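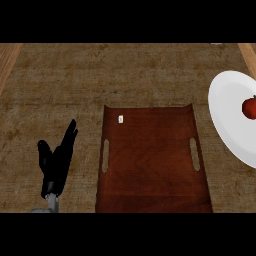 Reopening Checklist for Shared Meeting Rooms and Public Counters
Stukeck Town Offices, June 2020
Completed by: Flor Cusi, building safety
Reviewed by: Rachid Bennani, town clerk

Use this form before any room is opened to the public under the current distancing order. Mark each line Yes, No or N/A. Any No needs a comment and the name of the person who will follow up.

1. ENTRANCES AND SIGNS

1.1 Face covering notice posted at each public door -- Yes
1.2 Notice in all languages the town prints in -- No
Comment: The east door has English only. Dae-han Moon has the other versions and will post them before opening.
1.3 Separate doors marked for entry and exit -- Yes
1.4 Hand sanitizer at entry, dispenser filled and working -- Yes
Comment: The dispenser drips. Put a tray under it or the floor will get slick.
1.5 Wheelchair route clear of stanchions and floor signs -- No
Comment: The stanchion by the ramp leaves too little room to turn. Moved during the inspection. Check it again after the floor is cleaned, as it tends to get put back.

2. COUNCIL ROOM

2.1 Occupancy limit posted outside the room -- Yes
Comment: Limit is 13, including members and staff. The old sign is still up on the inside of the door. Take it down.
2.2 Seats at least 6 feet apart -- Yes
2.3 Extra chairs removed or taped off -- No
Comment: Stacked in the rear hallway, which is a fire exit. See 5.2.
2.4 Microphones not shared between speakers -- N/A
Comment: Public comment is by phone until further notice.
2.5 Windows open or ventilation running during use -- Yes
Comment: The fan needs to run 60 minutes before a meeting. Seul-gi Geum has the timer code. 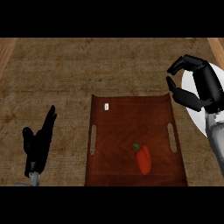
Image: Virkidon

3. TABLES, COUNTERS AND SHARED ITEMS

3.1 Hard surfaces cleaned between groups -- Yes
3.2 Cleaning log kept and signed -- No
Comment: Log was signed through the end of May and then stops. Cleaning staff say the work was done. It still has to be written down.
3.3 Clear barrier at permit counter, secured at both ends -- Yes
3.4 Clear barrier at tax counter -- No
Comment: Barrier is in place but the left bracket is loose. Do not open this window until it is fixed.
3.5 Pens and clipboards single use or wiped after use -- Yes
3.6 Magazines, brochures and other loose paper removed -- Yes

4. SUPPLIES

4.1 Disposable masks on hand for visitors -- Yes
Comment: 1000 received, stored in the copy room. The box was left open. Keep it closed.
4.2 Gloves for cleaning staff -- Yes
Comment: 1000, all size large. Aarne Väisänen has asked for mediums.
4.3 Disinfectant labels readable, contact time posted in closet -- No
Comment: Two spray bottles had no label. Emptied and thrown out.

5. GENERAL SAFETY

5.1 Fire extinguishers in place and tagged -- Yes
5.2 Exits clear -- No
Comment: Rear hallway chairs, as above. Must be cleared the same day. Väisänen to confirm by email.
5.3 First aid kit stocked -- Yes
5.4 Water run at all taps after the closure -- Yes
5.5 Plan for a staff member who becomes ill at work -- Yes
Comment: Plan is on file but the phone list still has the former deputy clerk on it. Bennani to update.

RESULT
Permit counter: may open.
Council room: may open once 5.2 is cleared.
Tax counter: closed until the bracket is repaired and looked at again.

Send questions about this form to Flor Cusi at the building safety desk. Keep the signed copy in the clerk's office with the cleaning logs.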